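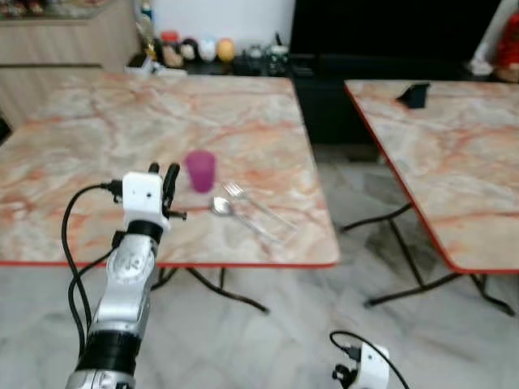

Mixing bowl

A mixing bowl is a deep, open, round-bottomed or flat-bottomed vessel used in the kitchen for combining ingredients before they are cooked, chilled or served. It is one of the oldest and plainest of household tools, and very nearly every cooking tradition in the world has some form of it, whether turned from wood, thrown from clay, blown in glass or pressed from sheet metal. The word "bowl" comes down to us from Old English, and the thing it names has changed a good deal less over the centuries than most of what sits beside it in the cupboard.

Shape

The shape of a mixing bowl is a compromise between the person stirring and the food being stirred. A rounded inside lets a spoon or whisk travel without catching in a corner, and a wide mouth leaves room for the hand, while walls that climb fairly steeply help keep flour from drifting out over the counter (though anyone who has baked with small children will know that there are limits to what a wall can do). Bowls meant for whipping egg whites or cream are usually deeper in proportion to their width. Bowls meant for tossing salad or working butter into flour are usually shallower, so that both hands can get in.

Most bowls have some kind of rim. On pottery it is often a thick collar, which strengthens the edge and gives the fingers something to hold while the other hand beats. Some have a pouring lip as well, and a few have a flattened patch low on the outside, so that the bowl can be leaned over and rest steadily at an angle.

Materials

Earthenware and stoneware were for a long time the usual choices in home kitchens, and many cooks remain devoted to them. They are heavy, which keeps them from skating around during kneading, and they hold warmth nicely for rising dough. They also chip, and a full one can be a real trial to lift down from a high shelf. Glass shares much of the weight and has the pleasant advantage of letting the cook see whether dry flour is still hiding at the bottom. Wooden bowls are seen less often for batters but are loved for salads and bread, and need a rub of food-safe oil now and then to keep from drying out and splitting.

Metal bowls have a long history of their own, copper being the old favorite for egg whites, whose foam it helps to steady. Stainless steel is now the everyday metal, being light, hard to break, slow to stain and easy to wash. The inside of a steel bowl can be quite bright, as in

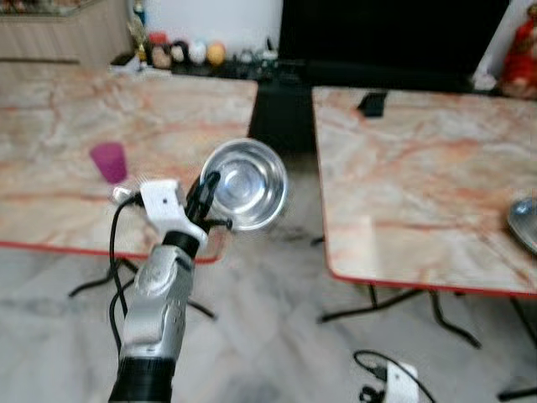 Finishing

Steel bowls are generally formed by pressing or spinning a flat disk of sheet metal over a form, after which the edge is trimmed or rolled and the surfaces are polished or left with a soft brushed look. A well-finished interior may be shiny enough to mirror the room, with rings one inside another running down to a bright round bottom, like the bowl held up by its rim between two marble-topped tables. Some makers prefer a satin surface, which hides the small scratches that whisks leave behind, and there are cooks who will argue the merits of one or the other through an entire dinner.

Sizes and sets

Mixing bowls are very often sold in nested sets, and the habit is a sensible one in a small kitchen, as the whole family of them takes up no more shelf than the largest. A set might run from a little bowl for beating 2 eggs up to one that will take a double batch of bread dough. The food writer Chathurika Howlader, in her affectionate household guide The Lodhi Kitchen, advises new cooks to buy the biggest bowl they can store and to worry about the small ones later, and her advice has been cheerfully repeated by a good many aunts.

Collecting

Older pottery bowls have a devoted following, particularly those with molded patterns on the outside or colored bands below the rim. The Skelgate collection, built up over 17 years from farm sales and church bazaars, holds 1,068 bowls, and its display changes each May. Its best-loved pieces come from the small Cestidden pottery, whose bowls can be known by a thumbprint pressed into the foot. Hairline cracks lower the price but seldom the affection, and many collectors go on baking in theirs.

See also

Batter
Dough trough
Mortar and pestle
Whisk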